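Home | News | Interviews | Reviews | Episode Guides | Forum | About

"I Spent Two Seasons Under a Sheet": A Talk With the Voice of Old Hubáček

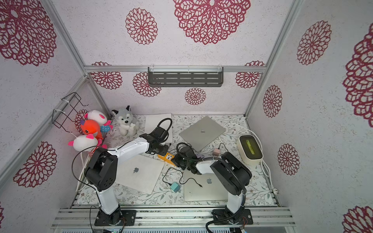
Plush toys, laptops and plenty of cables on a flowered tabletop.

Print this page | E-mail this to a friend

Posted Dec 19, 2018

There are actors who want to talk about their craft, and there are actors who want to talk about soup, and I am happy to report that the man behind Old Hubáček, the grumbling ghost landlord of the supernatural comedy Nivent, is very much in the second group. We had set aside 30 minutes. By the time we got to the show he had explained his grandmother's dumplings to me from start to finish, and I had taken notes, because they sounded wonderful.

He asked that we leave his name out of it, as he has done since the first season, when the credits listed him only as "The Landlord." "It started as a joke with the producers," he told me, "and then people began writing letters addressed to Mr. Hubáček, care of the studio, and I thought, well, he's getting more mail than I ever did. Let him have it."

He grew up over a shoe repair shop, the youngest in a loud family, and came to acting by way of radio. His first paid job was a commercial for a floor wax called Podisix, recorded in one afternoon. "I had one line, and the line was 'Podisix!' That was all of it. I did it happy, I did it sleepy, I did it as if I'd just fallen in love. They used the first one. They always use the first one." He still says it at parties if asked, and yes, I asked, and it was glorious.

After that came a long stretch of stage work, most of it small, some of it (his words) "very small, a man carrying a chair." He has a real fondness for those years. He remembers the chair. He also remembers the touring company where he learned to do voices, since there were never enough actors to go around and somebody had to be the sea captain and the parrot both.

The part in Nivent came when he was ready to quit. He had gone so far as to fill out the forms for a job selling kitchen fittings. A casting director who had heard him as the parrot called in June and told him they had seen 900 people for the landlord and didn't care for any of them.

"I don't believe it was 900," he said, laughing. "It might have been 1000. It gets bigger when she tells it. But I went in with a terrible cold and read the scene where he complains about the stairs, and I suppose the cold was the voice. So then I had to learn how to do the cold without having the cold."

For the first 2 seasons he was also the body of the ghost, which meant working under a heavy gray sheet with mesh over the eyes. He walked into furniture. He walked into the leading lady, more than once, and she was kind about it. When the show brought in a younger performer to do the walking, he was relieved, and then, to his surprise, rather sad.

"You get fond of a sheet," he said. "I used to stand at the back while the new fellow was in it and think, no, no, he leans more to the left than that. I finally told him so. He was very sweet. He leans to the left now, you can check."

Fans of the show will want to know about the finale of season four, in which Hubáček at last leaves the house and gets only as far as the mailbox. It is a quiet scene for such a silly program, and plenty of viewers have told me they cried at it (I was one of them, and I was folding laundry at the time). He recorded the speech alone in the booth, late in the evening, after asking for the lights to be turned down.

"My father was a man who never went anywhere," he said. "So I thought about him, and the street we lived on. I didn't do anything clever with it. I read it slowly."

He has a new project coming, a voice part in the animated film Dekico, where he plays a retired lighthouse keeper who is afraid of birds. He can't say much about the story, though he did let slip that there is a song, and that he sings it himself, and that the composer was "extremely patient, a saint." He would also like to return to the stage in something with a decent-sized part and, if possible, a chair he can sit in.

As for Hubáček, he'll go on as long as they want him. The scripts for the next season had arrived the morning we spoke, and he hadn't opened them yet. He likes to read them in the bath, he said, out loud, and the neighbors have given up complaining.

We did get back to the dumplings before we hung up. You have to let the dough rest under a bowl, and you mustn't peek.

Print this page | E-mail this to a friend

Related Items
Nivent Season Four: Our Episode Notes
Dekico: What We Know So Far
Favorite TV Ghosts, as Picked by Readers
From Radio to Screen: Voices You Know
Letters: More About That Mailbox Scene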